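Breser Hardwax Oil, Clear Matte, 400 ml

Breser says one can covers almost 800 square feet. We don't believe it, and you shouldn't buy on that basis. That number comes from bare, tight-grained wood sanded very fine, with a single thin coat wiped nearly dry. On a tabletop that gets used, plan on two coats and buy the larger can if you're in doubt.

The label also says "stain proof." We would call it stain resistant. Red wine left overnight will mark it, and so will a wet steel can. Wipe spills up the same evening and you should be fine.

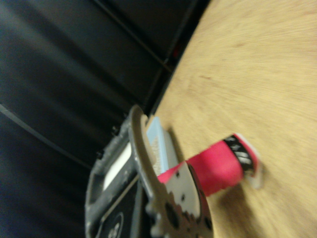
Photo: Sirkley Finishes

Clear Matte is the one to pick for pale wood, if you want it to stay pale. It still warms the color a little, whatever the brochure promises. Test it on the underside first. The Odance white-tinted oil holds back more of the yellow, but it is fussier to apply and shows lap marks.

Do not use over old polyurethane. Breser's "no sanding needed" line applies to surfaces already finished with hardwax oil, and even then we'd scuff it.

Dry to touch: overnight
Light use: three days
Full cure: two weeks (the can says one)
Cleanup: mineral spirits
Item no. 859

Oily rags can catch fire on their own. Lay them flat outdoors to dry.

Also available: Rajan lint-free pads, item no. 403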